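Ramum: Kitchen Rhythm DLC – your questions, our answers
Last updated 17 Jul 2024

We've had a pile of messages about the song packs for Ramum, the rhythm game from Minja. We don't work for the publisher and we paid for our copies, so take the answers below as those of players who have been sold season passes before.

Is the season pass worth buying now?
We wouldn't. It promises 20 songs, and so far only the first pack has a full track list. The rest is described as "fan favourites and surprises", which could mean anything. You can buy the packs one at a time later, and the store page doesn't say the pass price will go up.

What's in the first pack?
Four remixes, one new song and a set of costumes. Two of the remixes are of tracks already in the base game, and to our ears one of them is the same song with a longer intro. The new song, Nallness, is good. Whether it's worth the price of the pack depends on how much you like playing it on the hardest setting.

The stream said there are 239 songs in the game. Is that right?
Only if you count every difficulty chart and short edit as a song. Going by the music list in the menu, we get 166 with all the free updates installed. That's still plenty, but it's a different number and we'd like to see the publisher use it.

Do I have to finish the story to play the new songs?
No. They show up in free play as soon as you've downloaded them. The costumes are another matter. Three of them stay locked until chapter six, and the store page leaves this out.

Has the input lag been fixed?
The patch notes say so. On our television it feels slightly better in menus and about the same in songs. Run the timing test in the options again after you update, as the patch puts your old setting back to zero. If you wrote the number down, put it in by hand.

Will there be a Kasosov pack?
It was hinted at during a stream and hasn't been mentioned since. Some fan sites list it for December. We can't find where that date came from, so we're treating it as a guess.

Can I move my scores to the new console version?
Your song unlocks, yes. Scores, no – at least for now. The help page says "at a later date" and has said that since launch.

Does the online ranking reset with each pack?
It does not, but the new songs count towards your total. If you skip the DLC you will slide down the table without playing any worse. One of us dropped 47 places in the first week. We have asked whether there will be a separate table for the base game and got a standard reply.

Is it true you can get a refund after downloading?
It depends on the shop. On console, usually no once the download has started. Read the terms before you press the button, and don't rely on what someone told you in a comments section (ours included).

My question isn't here. What now?
Leave it under this page. We don't answer anything about cracked copies, and we won't guess at release dates. 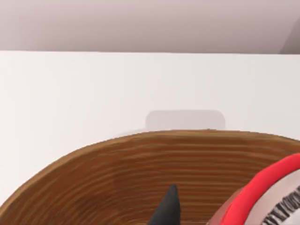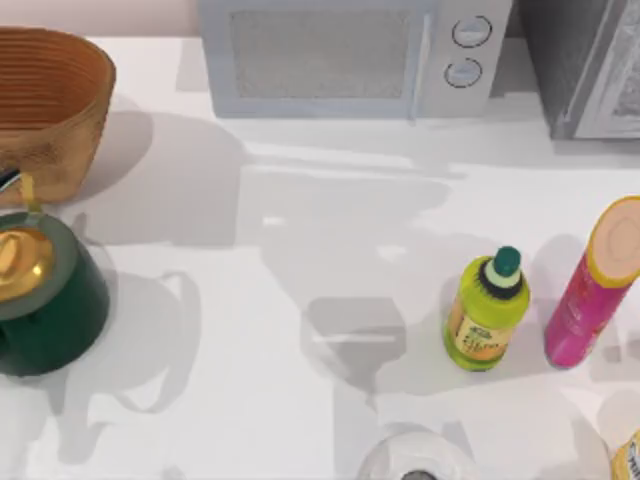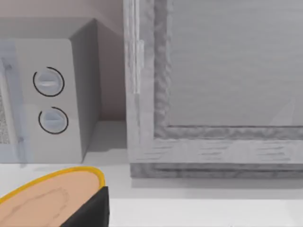

Last two: the white microwave on the kitchen counter.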